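Clearing a Desk With Small Bins
Posted by Asmaa Ghoneim

I redo my desk every year before Ramadan. It takes me 40 minutes, most of it spent testing pens.

Step 1: Empty the surface
Take everything off and wipe the top down. Throw out dried-up pens.

Step 2: Give pens their own bin
Use an open plastic bin with no lid. Stand the pens up inside it so the caps show over the rim. Lay tape rolls flat next to it.

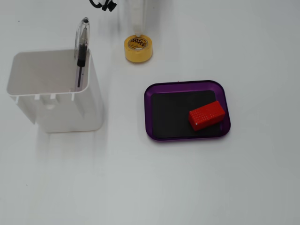
Step 3: Fill the tray
A shallow tray with a raised rim keeps clips and erasers from rolling off. Mine is purple. Stop at one layer.

Step 4: Label
Write on masking tape and stick it to the front of each bin.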